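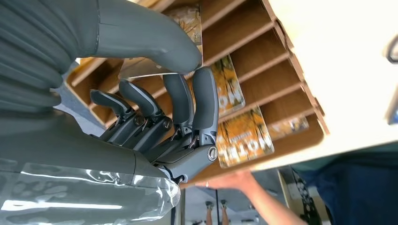 Handout 4: Compilations, Soundtracks and the Album Review

Intro to Popular Music Writing
Instructor: Ekene Shehu

Reading before class: course pack, chapter 9. Bring your listening log.

1. What counts as a compilation

A compilation is an album made of recordings that were first released somewhere else. A soundtrack album may or may not be one. Some soundtracks are all new songs, some are all old songs, and many mix the two with pieces of the score. When you review one, say early which kind it is. A reader who wants the score will be annoyed to find two minutes of it at the end of a disc of pop songs.

Terms we will use:

Score: music written for the film, usually instrumental.
Source music: music the characters can hear, such as a car radio or a band at a wedding.
Licensed track: an existing recording used by permission.
Sequencing: the order of the tracks.
Liner notes: the printed text that comes with the album.

2. The class example

We will use the soundtrack to Flimholm, a family film about a ferry town, released on the Cendden label. It has songs by the cast, four licensed tracks from the 1970s, and a short suite from the score. Listen to the whole thing once without taking notes. On the second listen, write one line per track.

Look at track 6, "Darnden Road." In the film it plays under dialogue and you hear less than a minute of it. On the album it runs full length and has a second verse that changes who the song is about. Several people missed this last term and reviewed the film version from memory.

The licensed tracks are all placed together in the middle. Think about whether that helps. Parents who buy the album for children may like having them in one place. I find that the cast songs after them sound thin, mostly a matter of volume, and you are free to disagree.

3. Writing for a family audience

Many soundtrack reviews are written by parents and read by parents. They want to know if the lyrics are suitable, if the album holds up on a long drive, and if there is anything in it for adults. Answer those questions in plain words. "My son asked for track 3 again" is useful evidence. "Fun for all ages" tells the reader very little.

If you were sent the album free, say so near the top. If you are also running a giveaway, keep the entry rules separate from the review, and give the closing date and who can enter.

4. Sample opening

From the Eide student paper, January issue, used with the writer's permission:

"I put this on while making dinner and did not skip anything until the ballad. The ballad is long. After that it picks up, and the last song is the one we have been singing all week."

Note that we learn where she listened, what she skipped and what stayed with her. She has not named the label or the composer yet, and should by the second paragraph.

5. Assignment

Review a soundtrack or compilation of your choice in 327 words or fewer. Include the track list with running times, which does not count toward the limit. Due 2 April 2023, on paper, in the box outside room 762. Late work loses one grade.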